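Home builds > Grippers and end effectors
Thread: Fingertip pads for soft fabric

khoi_vi
Working on a hand-held gripper at home, two angled fingers with flat pads. It does fine on boxes and mugs. On a fleece blanket it's hit or miss. The pads close and the fold slides out the bottom. Tried 70 grabs last night and logged 204 over the week. What are people using on the tips?

dymphna_of
Softer pads. I cut mine from Prullberg sheet and they've held up for 4,000 cycles.

myungja
Disagree. Soft pads squash flat and the fleece rolls out. I'd keep firm pads and go in lower so there's more cloth between them before you close.

khoi_vi
Pads are dark blue, fairly firm. Fingers are open here, with a fold of the gray blanket between the tips. Couch seat underneath. 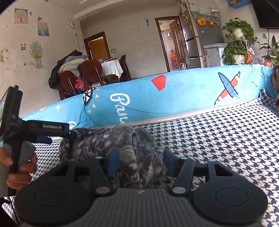

Reply #5
breathnach_bench
I'm with myungja. Push down into the seat a little, then close slowly. Your approach looks too high to me.

Reply #6
dymphna_of
Pushing into a couch seat is how I bent a pivot pin. Change the pads first, it's a ten minute job.

Reply #7
khoi_vi
Will try the lower approach tonight with the same pads, then order the sheet. Does it need primer?

Reply #8
dymphna_of
No primer. Scuff the backing with 500 grit and use contact cement.

Reply #9
myungja
Post the log when you have both sets.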